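Kaltercombe Household Help
Home > Kitchen > Worktops and tables

Metal bowl leaving grey marks on a pale table

Posted in January by Despina Husar
Viewed 359 times

I would like some advice about grey marks on our kitchen table. The table is a Tralla, the cream one, bought new last spring. It has a matt surface and I was told in the shop that it would stand up to normal kitchen use. On the whole it has. Tea wipes off, tomato wipes off, and my son's felt tips came off with washing-up liquid.

The problem is a metal bowl. I use it for bread dough and for salads, and it gets pulled across the table a good deal, more than I would like. Wherever it has been pulled there are thin grey lines, like pencil. Some are short and some are curved where the bowl has been turned while I was mixing. They don't come off with a damp cloth. Washing-up liquid takes off a little of the grey but leaves most of it.

I can't feel anything when I run a fingernail across the lines, so I don't think the surface is cut. The bowl is from Ayala and I no longer have the box. It says 285 on the underside, which I take to be the width in millimetres, and nothing else. I don't know if it is stainless steel or aluminium. A magnet doesn't stick to it.

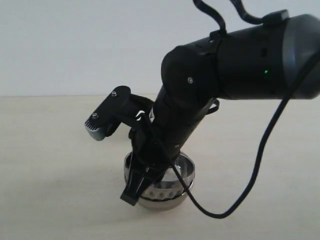
The bowl and the tabletop.

What I want to know is this.

Are the lines scratches in the table, or metal that has rubbed off the bowl?

What can I clean them with that won't leave a shiny patch on a matt surface? I had a white table years ago and ruined one corner of it with a green scouring pad, so I am wary.

Is there a way to stop it happening, short of getting rid of the bowl? I like the bowl. It is the right size for a loaf and a half and it fits in the cupboard over the fridge.

I have a bottle of Wivel cream cleaner in the house but haven't used it on the table yet. The leaflet for the table (number 2126, if anyone has the same one) only says to use a soft damp cloth and avoid abrasives. It doesn't say whether a cream cleaner counts as an abrasive.

Gráinne Lynch
Marked as helpful by the poster

If your nail doesn't catch, it is almost certainly metal sitting on top of the surface. It is the same thing as the grey lines you get on white plates from cutlery. A matt surface is slightly rough when you get down to it, and it works like a very fine file on the bottom of the bowl. Pale tables show it most. A dark one would have the same marks and you might never notice.

The magnet doesn't settle it, I'm afraid. Aluminium isn't magnetic, but plenty of stainless steel isn't either. Weight is a better guide. Aluminium feels very light for its size. You can also wet a piece of white kitchen roll and rub the underside of the bowl hard for half a minute. If the paper goes dark grey, the bowl is likely aluminium, or there is polish left on it from the factory. If it is polish, a good wash in hot soapy water may cut the marking down a lot. Wash the underside properly, including the edge of the base, where people tend to miss.

For the table I would go in this order and stop as soon as something works.

First, an ordinary pencil rubber, a clean white one. It sounds silly but on a light mark it often does the job. Rub along the line gently and brush the bits away.

Second, bicarbonate of soda. Put a teaspoon in a saucer and add enough water to make a thin paste. Use a soft cloth and your fingertip, hardly any pressure, small circles. Wipe it off with a clean damp cloth, then again with another, as bicarb dries to a white film. Let the table dry before you judge it.

Third, the cream cleaner, and only if the other two leave something behind. Cream cleaners do have a fine abrasive in them, so by the wording of your leaflet it does count. Try it on the underside of the table's edge if the finish carries on round there, or at a back corner. Let it dry and look at it from low down with the light coming across. If you see a patch that is shinier than the rest, don't use it on top.

Keep away from the green scourers, as you know already, and from wire wool. I would leave the melamine sponges alone too. They are sold as gentle but they are a fine sandpaper, and I have a dull ring on a cupboard door from one.

To stop it happening, put something under the bowl. A damp tea towel folded in four is what I use for dough. It stops the bowl sliding as well, so you can mix with one hand. A silicone mat does the same and is easier to wipe down. I have seen people glue felt pads to the bottom of bowls but I wouldn't with one that goes in the washing-up, they go slimy.

tablemat_mo

just get a plastic bowl. had the same with my mum's metal ones, went through two tables before she gave them to my cousin. plastic is 300 times less hassle. or put a cloth over the table and don't worry what's under it

toothpaste works too, the white kind not gel

Reply from Gráinne Lynch

Toothpaste is an abrasive as well, and some of them are rougher than a cream cleaner. The whitening ones are the worst. I would not put it on a matt table. It might be fine on a plate.

Reply from Despina Husar

Thank you both. I did the kitchen roll test and the paper came away dark grey, nearly black round the edge of the base. I washed the bowl twice in hot water and did it again and it was still grey, but paler. It isn't especially light so I am still not sure what it is made of.

The rubber took off the short lines near my end of the table. It did nothing much for the long curved ones. The bicarb took those off after two goes, apart from one by the wall side which is now faint enough that I have to look for it. I did leave a white film the first time, as you said, and thought I had bleached it, but it wiped off in the end. No shiny patch that I can see by daylight or with the lamp on.

I haven't opened the Wivel and will leave it for the sink.

I am using a folded tea towel under the bowl for now. It slips a bit if it is too wet, so wring it out well if anyone else is trying this. I will look out for a silicone mat.

Mo, I do have a plastic bowl, but it takes on the smell of onions and I would rather not put dough in it.

Reply from Gráinne Lynch

Glad it shifted. For the last line, leave it a week before you go at it again. The ordinary wiping may see it off. If you do use bicarb a third time, make up a fresh paste, as the old stuff dries gritty in the saucer.

For the onion smell, fill the plastic bowl with warm water and a spoonful of bicarb and leave it overnight.

3 people follow this thread
Related: Water rings on a matt table | Which chopping boards don't slip | Getting candle wax out of a wood grain finish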